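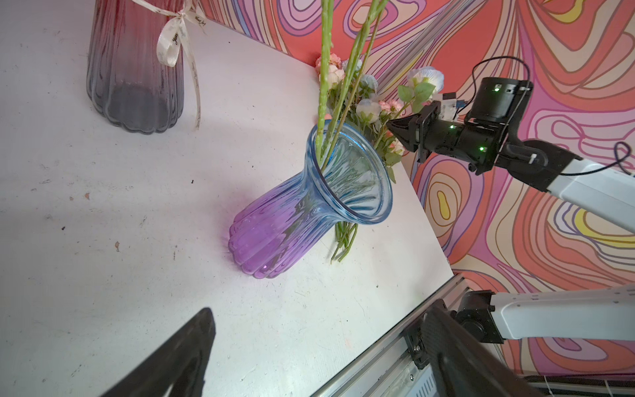

A ribbed vase and artificial flowers on a white tabletop.

13 January 2013

Every few weeks someone asks me for a good free program to make a bootable drive, and every few weeks I give the same answer, which they don't like. Use the plain one that does a single job, and get it from the person who wrote it.

I keep the machines running for a small office, and I have tried most of what is out there. Last June I gave up on Deltus after its installer put a toolbar, a registry cleaner and a new home page on a computer that only needed a disk image copied. The download was 89 megabytes. Hinia, which I switched to, does the same work from one file with no installer at all. It has an ugly gray window and two buttons. Wubit Gebreyes, who shares the support desk with me, learned it in the time it took to drink a coffee.

People defend the bundles by saying the extras can be unchecked. Some can. Samran Ongart once went through the Deltus setup for me and found a box on the fourth screen that was hidden until you picked "Custom". Most users will never pick "Custom", and the company knows it. 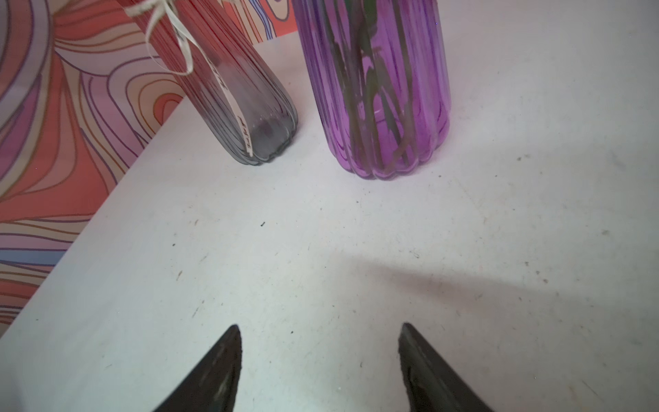 Version labels are my other complaint. A download page should say which release you are getting, when it was built and which versions of Windows it was tested on. Too often that is in a text file inside the archive, if it is anywhere. It is like the strip of paper hanging off the ribbon on that gray vase - somebody took the trouble to write on it, and the letters are still too small to read from here. I have 1,210 files in my tools folder and I could not tell you the build date of half of them.

Mihret Kassa thinks I am being unfair to small developers, who have to pay for hosting somehow. I would rather pay. Ask me for ten dollars on the first screen and I will probably send it. Ternberg did this for years with its partition tool, and I bought four licenses.

What I won't do any more is click through six screens looking for the catch. If your program writes an image to a USB stick, let it write the image and close.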